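Ring marks and a hairline crack on a painted tabletop – refinish or leave it?
Home & Repair > Furniture > Painted surfaces

nollholm_nell
Posted Thursday, 7:12 pm
I have a pale gray table I use for sewing and cutting fabric. I painted it myself two summers ago.
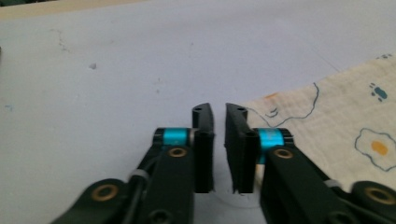 The paint was a Givano satin enamel, two coats over their bonding primer, then one coat of a water-based clear. It sat for four days before I put anything on it. For the first year it held up fine. Since then I've picked up a couple of ring marks from mugs, and there is a thin line in the finish that I can catch with a fingernail if I go slowly. The line hasn't grown that I can tell, but I only noticed it in July.

What I want to know is whether I can put another clear coat over the whole top or whether it all has to come off first. I called a refinishing place in town and they quoted me 521 dollars for strip, prime and spray. I paid 100 for the table.

dkrantz
Posted Thursday, 7:40 pm
Don't pay 521 for that. Scuff sand with 320, wipe it down, two thin coats of clear. Weekend job.

old_varnish
Posted Thursday, 8:03 pm
I disagree with dkrantz on the crack. Rings are usually in the clear coat and you can deal with those. A line you can feel is different. Either the paint is moving or what's under it is moving, and if you put clear over it the line will come back through in a season.

What is the top made of? Solid wood, veneer, MDF?

nollholm_nell
Posted Thursday, 8:15 pm
Veneer over something. The sticker underneath only says Halim and a number, 1145. I couldn't find anything about it online. It had a shiny clear finish before I painted, and I sanded that dull but did not take it off.

old_varnish
Posted Thursday, 8:31 pm
Then my guess is the veneer has a check in it, or the old finish does, and the paint followed it. Press on both sides of the line with your thumb. If it gives or clicks, the veneer has let go and you need glue under it before anything else.

dkrantz
Posted Thursday, 8:44 pm
You're guessing from a paragraph of text. Enamel over an old glossy finish can crack by itself if the second coat went on too soon. I've had it happen on a dresser, no veneer problem at all.

How long between coats, nell?

nollholm_nell
Posted Thursday, 9:02 pm
The can said 14 hours. I think I waited overnight, so it could have been less. I pressed on both sides and nothing moves or clicks.

dkrantz
Posted Thursday, 9:05 pm
There you go.

old_varnish
Posted Thursday, 9:20 pm
Fair enough, that makes loose veneer less likely. I'd still open the line up and fill it. Clear coat won't bridge a crack no matter what caused it.

Yuxi Lu
Posted Thursday, 9:48 pm
I paint kitchen cabinets for a living, so here is how I would do it.

Wash the top with dish soap and water, rinse, let it dry overnight. Work the line with the corner of a folded piece of 220 until you can't feel an edge. Fill with a fine surfacing putty, not wood filler, which is too coarse for a line that thin. Let it cure as long as the tube says, then sand flush with 320.

Spot prime the putty. If you skip this you will get a dull patch. Then scuff the whole top, one coat of color over everything, wait a full day, and two coats of clear. Do not try to touch up only the repair. Satin shows every touch-up when the light comes from the side.

The rings may sand out with the scuffing. Test one first. If it stays, it has gone into the color and the new coat will cover it.

mugs_and_thread
Posted Thursday, 10:10 pm
Or leave it alone? It's a work table. Mine has iron scorches and rotary cutter lines all over it and I put a mat down.

nollholm_nell
Posted Thursday, 10:22 pm
I thought about that, but the line snags when I pull anything loosely woven across it. I lost a piece of gauze that way.

mugs_and_thread
Posted Thursday, 10:25 pm
OK, that would bother me too.

fourth_coat
Posted Thursday, 10:51 pm
Does anyone know if the Fandus clear goes over Givano enamel? I have half a can and a nightstand in the same shape.

Yuxi Lu
Posted Thursday, 11:04 pm
I haven't used those two together. Paint a scrap, let it dry a week, and do the tape test. And check for yellowing – over a pale gray it will show before it would on anything darker.

nollholm_nell
Posted Thursday, 11:16 pm
Going with Yuxi's steps. I still have enough of the gray for one coat, I think. I'll start with the washing tomorrow and try sanding one ring before I buy the putty.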